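Search tips Go

Keys, getting them on and off the ring

Third set sorted this year. Had 11 keys on one ring at Furkuvura, half of them for locks we dont have anymore. Pull the dead ones first. Put them in a jar till September, then toss.
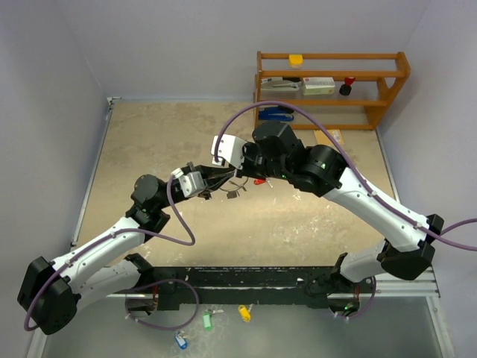

Split rings wreck your nails. Slide a staple remover in the gap, or a thin coin, and push the key round two full turns. Tags help a lot, get different colors. A red one like that you can find in the bottom of a bag, the small dark keys you never can. Tag those first. Write on the tag what its for, never the adress.

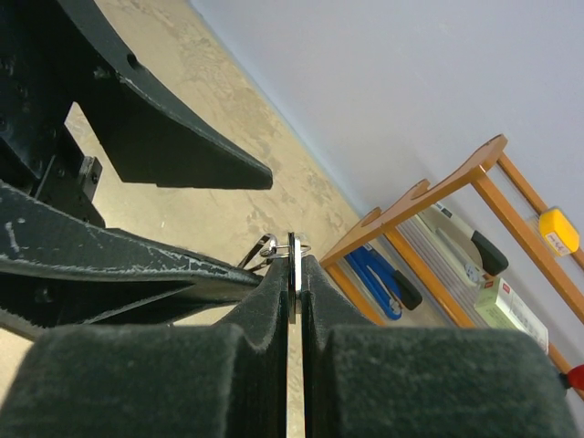

Stiff ring? Drop of dish soap, wipe it after. If the ring stays open once the key is on, its done, bin it. New ones are cheap, I paid 2 dollars for a bag at Dallska. Liam Catterall swears by the little screw shackles but they work loose on me. Check monthly if you use them.

Related tips
Sticky padlock, pencil trick
Hooks by the back door
Labeling the fuse box
Junk drawer in 19 minutes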